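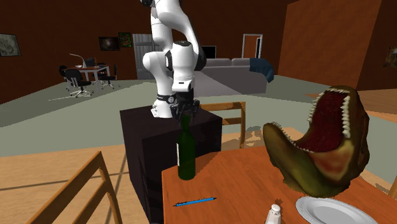
## 3. Enjuague ácido en cabello lavado con agua dura

### 3.1. Planteamiento

El enjuague con vinagre diluido es una práctica doméstica extendida entre las personas que viven en zonas de agua dura. Quienes lo usan le atribuyen sobre todo dos efectos: que el pelo se desenreda mejor y que pierde el tacto áspero que queda tras el lavado. El primero se puede medir con un ensayo de peinado. El segundo depende en buena parte de quien toca el mechón, y por eso lo tratamos aparte (apartado 3.4).

Partimos de una explicación conocida. Las sales de calcio y magnesio del agua se unen a los grupos ácidos de la superficie de la fibra, y lo hacen en mayor medida cuando el cabello está decolorado. Un enjuague de pH bajo debería soltar parte de esos iones y cerrar algo la cutícula. Queda por saber si el efecto se mantiene cuando el mechón vuelve a mojarse con la misma agua, que es lo que sucede en cualquier casa con el siguiente lavado.

### 3.2. Material

Se prepararon 237 mechones de cabello castaño sin canas, procedentes de 24 donantes adultas. Ninguna se había teñido el pelo en el último año. Todos los mechones se cortaron a la misma longitud, se sujetaron con resina por el extremo de la raíz y se lavaron una vez con un champú sin siliconas de la marca Tavent antes de repartirlos en grupos. El reparto fue al azar, con la única condición de que cada donante estuviera representada en todos los grupos.

La mitad de los mechones de cada donante se decoloró con un polvo comercial y peróxido. Cuando el número era impar, el mechón sobrante quedó en la parte sin decolorar. La decoloración se hizo en el salón Hyvönen, con el mismo tiempo de exposición para todos, y la aplicó siempre la misma peluquera.

El agua procedía de la red de Boditano, donde la cal deja marca visible en grifos y hervidores. Se recogió en septiembre, en una sola toma, y se guardó en bidones cerrados hasta su uso. Como control se empleó agua desionizada. El vinagre era de manzana, de venta en supermercado, filtrado para retirar los posos. Se descartó el vinagre de vino tinto después de una prueba previa en la que tiñó ligeramente los mechones decolorados.

**Figura 3.** Botella de vidrio verde oscuro sobre una mesa de madera, bajo la pinza de un brazo robótico (imagen generada por ordenador).

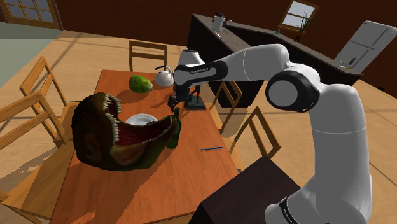

La dilución se preparó el mismo día del enjuague. No se añadieron aceites esenciales ni perfume, aunque muchas recetas caseras los incluyen. Algunos de estos aceites forman una película que por sí sola reduce la fricción, y habría sido difícil separar su efecto del que produce el ácido.

### 3.3. Procedimiento

Cada mechón se sometió a 3 ciclos completos. Un ciclo consistía en mojar, aplicar champú, aclarar con el agua asignada al grupo, enjuagar con la dilución o con esa misma agua, y dejar secar colgado sin calor. Los grupos tratados se dividieron a su vez en dos: en unos, el vinagre fue el último paso; en otros, se aclaró de nuevo con agua después del vinagre. Esta segunda variante es la que recomiendan casi todos los manuales de peluquería, por el olor.

La fuerza de peinado se midió en húmedo y en seco con un banco de tracción Brimitz equipado con un peine de púas finas. El peine se limpió con alcohol entre un mechón y otro. Se desechó la primera pasada, que recoge sobre todo los enredos del secado, y se tomó la media de las siguientes. La sala se mantuvo a temperatura y humedad constantes durante toda la serie, con los mechones aclimatados desde la noche anterior.

Se excluyeron del análisis 26 mechones. En la mayoría de los casos la resina cedió durante la tracción; en los demás, el mechón perdió tanto pelo en la decoloración que la masa final quedó por debajo del límite fijado. Las exclusiones se decidieron antes de conocer el grupo de cada mechón.

### 3.4. Valoración al tacto

La valoración al tacto se hizo con los mechones ocultos tras una pantalla, para que el brillo no influyera en la respuesta. Las personas evaluadoras se lavaron las manos con jabón sin perfume y no usaron crema ese día. Recibían los mechones por parejas y debían decir cuál de los dos les parecía más suave, con la opción de responder que no notaban diferencia. El protocolo sigue el que propuso Vilja Kokkonen para comparar acondicionadores, con un cambio: aquí se permitió repetir la comparación una vez.

El olor fue un problema. En los mechones que terminaban con vinagre persistía una nota ácida incluso después de secos, y varias evaluadoras lo comentaron sin que se les preguntara. Se optó por ventilar todos los mechones una noche más y colocar un filtro de carbón junto a la pantalla. Aun así, no podemos asegurar que la comparación fuera del todo ciega en este grupo.

### 3.5. Resultados

En el cabello decolorado y lavado con agua dura, el enjuague con vinagre redujo la fuerza de peinado en húmedo frente al aclarado con agua sola. La reducción fue clara cuando el vinagre era el último paso y se perdió en gran parte cuando se aclaraba después con agua de Boditano. Al aclarar con agua desionizada, la mejora se conservaba.

En el cabello sin decolorar la diferencia fue pequeña y no apareció en todas las donantes. En seco no encontramos diferencias en ninguno de los grupos – tampoco en los decolorados, donde esperábamos alguna.

El tacto siguió un patrón parecido, aunque menos limpio. Las evaluadoras prefirieron los mechones decolorados con vinagre final y respondieron con frecuencia que no notaban diferencia en el resto de las parejas. La preferencia se mantuvo al retirar del análisis a quienes habían mencionado el olor.

Los datos apoyan un uso limitado del enjuague: pelo decolorado, agua dura y vinagre bien diluido como paso final. No permiten decir nada sobre el cuero cabelludo, que no se estudió, ni sobre el uso prolongado. Tampoco se midió la pérdida de color en cabello teñido, un punto que se aborda en la sección siguiente con mechones de otra procedencia.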